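Thread on hard water, limescale and what a softener does, as I have now had the same conversation with both neighbours and my sister. Samham water, so chalk aquifer, so hard.

Hardness is dissolved calcium and magnesium. Suppliers quote it as milligrams per litre of calcium carbonate, or as degrees Clark, or French, or German, depending on what the appliance manual wants. Dishwasher manuals usually want German. Your supplier's postcode page will normally give all of them if you scroll.

Temporary hardness is the part that drops out when you heat the water. The bicarbonate breaks down, carbon dioxide goes off, calcium carbonate is left on whatever is hottest. In a kettle that's the element or the base plate. In a combi boiler it's the plate heat exchanger.

Permanent hardness is mostly sulphates and chlorides. Boiling doesn't shift it. It still kills soap lather but it won't fur your kettle in the same way. Most chalk water is heavy on the temporary sort.

Scale conducts heat poorly. A thin layer on an immersion element makes the element run hotter for the same output to the water, and that is what finishes it off. The energy argument is weaker than the adverts suggest: in an immersion tank all the heat still ends up in the water. With a heat exchanger you do lose efficiency, as more of the heat leaves by the flue.

Ion exchange softeners. Resin beads hold sodium ions. Hard water passes through, calcium and magnesium stick to the resin, sodium comes off into the water. When the resin is full you flush it with brine and the swap goes backwards. The brine and the calcium go down the drain. That is the whole machine.

So a softener is a tank of resin, a tank of salt, and a valve that decides when to regenerate. Nearly all the price differences are in the valve.

Timer valves regenerate every so many days whether you've used any water or not. Metered valves count litres. Ours is metered, a Wollico, set to 2,000 litres between regenerations. For two people that comes out at 9 days or thereabouts, longer if we go away.

When we fitted it I left the hardness setting at the factory default, which was too low for here. Symptom: soft water for most of the cycle, then spots on the glasses for the last day or so, then soft again. If your softener "comes and goes", check that setting before ringing anyone.

Salt. Blocks or tablets depends on the cabinet, and they're not interchangeable. Don't use table salt, the fine grains pack down and bridge. A bridge is a crust with a hollow under it: the salt level looks fine from the top and the brine underneath is weak. Push down gently with a broom handle.

Dishwasher salt is the same chemistry on a smaller scale. A dishwasher has its own little resin cartridge in the base. If the house is already softened, set the machine's hardness to its lowest value and follow the manual on whether to keep the reservoir topped up. Some want it kept full anyway.

Drinking tap: ours is teed off before the softener, on the rising main. This is the normal arrangement. Softened water has extra sodium in proportion to the hardness removed, which matters for babies' formula and for anyone on a low-sodium diet. The kettle is filled from that tap, so the kettle still furs up. People find this disappointing.

Descaling a kettle: citric acid, 30 g to a litre, warm water and not boiling. Very hot citric acid on heavy scale can leave calcium citrate, which is less soluble than you'd like and goes on as a white film. Leave it half an hour, tip it out, rinse twice, boil once and throw that away.

Vinegar works. It is slower and the kitchen smells of it until Saturday.

Do not put either acid on marble, limestone or travertine. Those are calcium carbonate too, and the acid can't tell your worktop from your limescale. Unsealed cement grout isn't keen on it either.

Magnetic and electronic conditioners: these clamp on the pipe and claim to change how the scale crystallises. They don't remove hardness, so a test strip reads the same either side. I had a Majimbun one on the cold feed at the old place in Cornport and the shower head clogged at the same rate with it on or off. One house, one pipe, no controls – make of that what you will.

Phosphate dosing is different and does have a mechanism. A small amount of polyphosphate keeps the calcium in solution a bit longer. It's a cartridge on the boiler feed, cheap, needs changing. It protects the boiler and does nothing for your soap.

Water marks on furniture come up every time. The white ring on a varnished table is usually moisture in the finish. The chalky spot that sits on top is hardness, left when a drip dries. Wipe the chalky one with a damp cloth and a little softened or distilled water, dry it straight away, and keep acid off bare timber. Pale wood hides the spots quite well, dark wood does not.

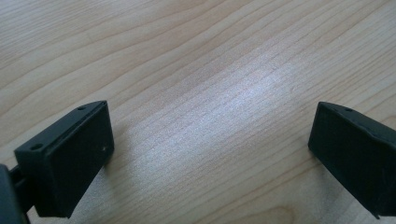 Povilas Eglītis replies that the chalky spots on his oak went grey when he used vinegar, and asks whether that is the calcium or the wood.

The wood, Povilas. Oak is full of tannin. Tannin plus a trace of iron gives a blue-grey stain, and vinegar is good at picking up iron from wire wool, a tin lid or a rusty tap. Oxalic acid (sold as wood bleach) takes it out. Gloves, ventilation, follow the packet, rinse well, test underneath first. Calcium on its own stays white.

Running cost, as two people have asked. Salt is the main one. The water used in regeneration is a small addition on a metered bill. I have logged ours in litres and it came to 4,000 over the year, which at our tariff is less than the salt.

Testing: strips are good enough to tell soft from hard. For an actual number get a drop-count titration kit. You add drops until the sample goes from red to blue and multiply by whatever the leaflet says. Do the drinking tap first so you know what a hard result looks like.

Where to put it: as near the stopcock as you can, with a drain within reach and a bypass fitted. Three valves for the bypass. Label them. I did not label mine, and in October I spent a good while softening nothing with the bypass open.

Check flow rate too. A softener with narrow hoses on a mains-pressure combi will give you a feeble shower. Ask for full-bore hoses at the time of fitting, as swapping them later means draining down again.

Resin life is long on mains water if the chlorine is low and there's no iron. Private boreholes are another subject and I don't have one, so I'll leave that to people who do.

Next job is the shower valve, which was scaled solid before the softener went in and hasn't freed itself. Cartridge is on order.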